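Prurov sorting bench: progress report to Henberg
Prepared by Sławomir Jabłońska, 15 October 2019

1. The worktop

You paid for a bench top that would stay flat and be easy to clear. It is flat. I am less sure about the finish, which Adeck described as even. To my eye there are paler, washed-out patches, and I would like them explained before we order more.

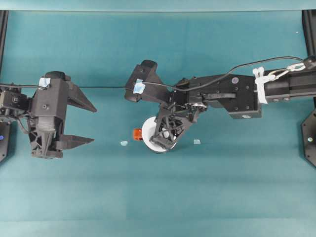

Teal worktop with small objects laid out between the two arms.

2. Small items

The September target was 189 items handled. We logged 172, and I would treat that figure with care — three sessions were written up afterwards from memory. Light things are the weak point, cups and scraps of wrapping above all. Sriwong says more practice will fix it. Perhaps, but they said so last time.
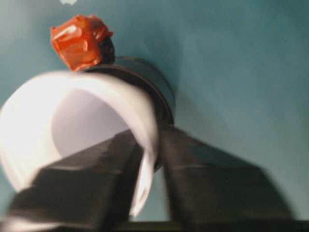
White cylindrical item, open end forward, with a crumpled orange-red piece on its upper edge.

3. Paper cups

We bought plain white paper cups because they are cheap. They also crush easily, and the log doesn't say how many were thrown away. Without that number

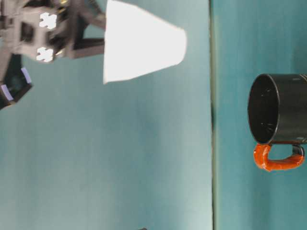 I can't tell you what a session costs, and I won't guess. Adeck has been asked to keep a tally from now on.

4. Joins and edges

The seam between surfaces is narrow, but it isn't even along its length. It looks darker and wider in the middle. My worry is dirt, and the cleaning sheet leaves the seam out altogether.

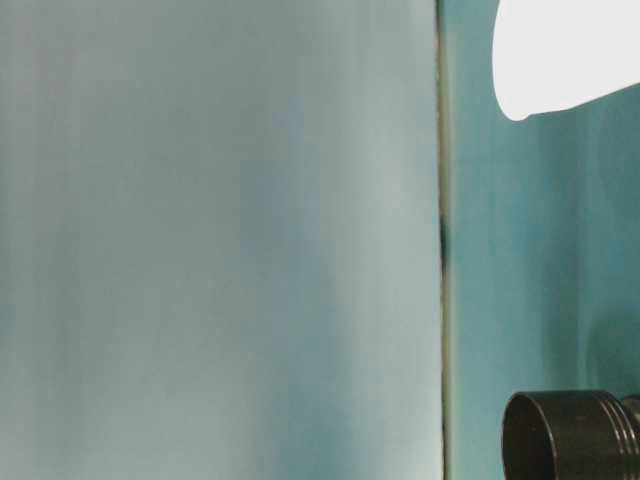
5. Next payment

I suggest holding it for six weeks, until the tally and a revised cleaning sheet have reached us.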